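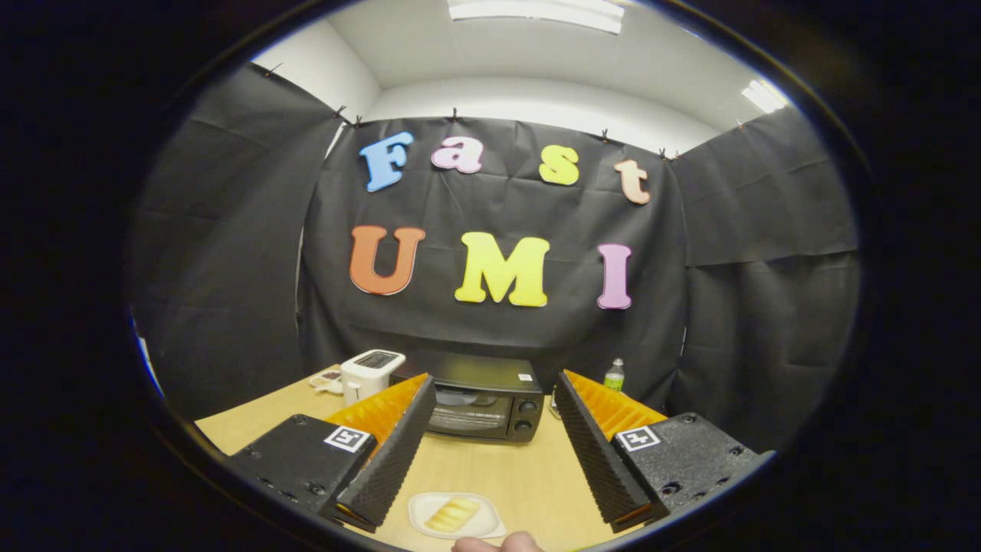
Foam letters mounted on clipped-up black cloth, with the side panels angled in.

Section 4. Setting Up a Snow Load Check in Plolix

Welcome back! If you've worked through the earlier sections you already have a project file with a roof outline in it, and now we get to the part most people bought the program for, which is working out how much snow that roof should be designed to carry. Take your time with this one. It goes quickly once you've done it a couple of times, but the first run is worth doing slowly, with your local code open beside you and maybe a cup of coffee.

Before you start

Have your site's ground snow load on hand, in the units your building department uses. Plolix does not guess it for you. The practice project that comes with the program, Dramberg Hall, already has its values filled in, so you can follow along with that one if you don't have a real job yet.

Steps

1. Open your project and choose Loads, then Snow. A blank sheet comes up on the right side of the window.

2. Type the ground snow load in the first box and press Enter. (If you click away without pressing Enter, the old value stays put. We know, and we're sorry.)

3. Pick the roof shape from the list. For a roof with more than one level, pick the shape for the highest level first and add the lower ones afterward with the Add Level button.

4. Enter the slope of each roof surface. Leave the Slippery Surface box clear unless your code lets you count on snow sliding off.

5. Click Drift and mark any wall, parapet or rooftop unit taller than 600 mm. Plolix skips shorter items in this step, and you can add them by hand on the Extras tab.

6. Press Run. The results are drawn over your roof plan, with the heaviest areas shaded darkest.

Note: The practice project has 2 roof levels and uses the Amau profile for its drift shapes. You can swap it for the Stojanovska profile under Settings, and it's fun to run both and compare the plans.

Note: Plans with more than 50 separate surfaces can be slow to draw. Let the bar at the bottom finish before you click anything else.

Caution: The 600 mm setting in step 5 is a starting value in the program and may not match the rule where you build. Check it against your own code and change it under Settings if you need to.

Caution: Results from Plolix are meant to be reviewed by a qualified engineer before they go on any drawing.

When the plan looks right to you, save the file and go on to Section 5, Wind.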